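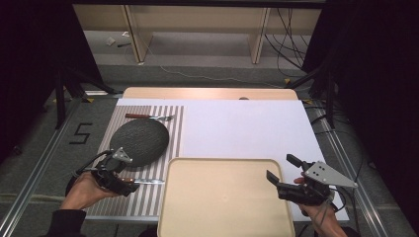 Güven Yüksel wrote to me last week that his homeowners renewal had gone from $2373 to $2807, with no claims and no change to the house, and he wanted to know what he was paying for. His insurer, Tedley, sent a one-page letter that mentioned "market conditions" and gave a phone number.

I think he should have been told more. A good part of the increase at companies like Tedley comes from wind and hail losses and from the price of the coverage insurers buy for themselves. That can be put in two sentences on a renewal notice. Most people would still be annoyed, but they could decide whether to raise the deductible, shop around or stay.

Tedley did offer him a deductible of $3000. The letter did not say how much that would save. He had to call twice to find out.

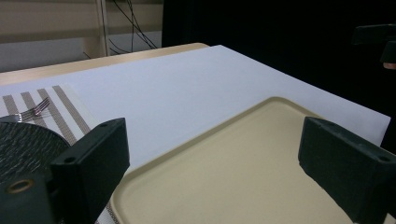

One reader, commenting on my last column, argued that customers don't read these notices anyway and that longer ones would only raise printing costs. I don't buy it. People don't read them now because there is little in them to read. Guleo, a smaller carrier, puts last year's premium next to the new one and lists the main reasons for the difference. It fits on the same single page.

The state should require this. Notices should go out 60 days before the renewal date, with both premiums, the reasons for the change and the price at two other deductibles. Insurers already have these numbers in their systems. The proposal comes up again in November, and I hope it gets a vote this time.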